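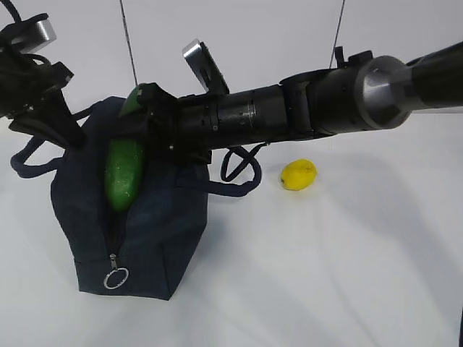

Panell brings back its navy zip pouch for winter shopping

2023-12-01 | By the Panell press office

Panell has put its boxy zip pouch back on sale after it sold out in July. The bag returns in dark navy, with two rope handles in a matching shade and a zip that runs down the front panel.

The pouch is meant for small food shops, packed lunches and the odd vegetable picked up on the way home. It stands on a flat rectangular base, so it can be filled on a worktop without being held. The zip has a ring pull, which is easier to find with gloves on. Taller items such as a cucumber or a leek can go in upright with the zip left partly open.

The first run was made for the Bollel market hall, where 402 bags were sold over the summer. Customers there asked for a colour that would not show marks from soil and wet leaves, and navy was the one most of them chose. The new run is sewn by Yurchenko, the workshop that made the first, from the same soft fabric. The handles have been made slightly longer so that the bag can be carried over a coat sleeve.

The pouch folds down for storing in a drawer. It should be washed by hand in cool water and hung up by the handles to dry. Loose earth is best shaken out first.

The bag is on sale now at the Panell shop in Trurkau and at the Bollel market hall, and can be ordered by post within the country. Orders are limited to two bags per household until the end of the month. Faulty bags from the first run can be exchanged at either shop. A receipt is needed.

Shares: 2
Comments: 2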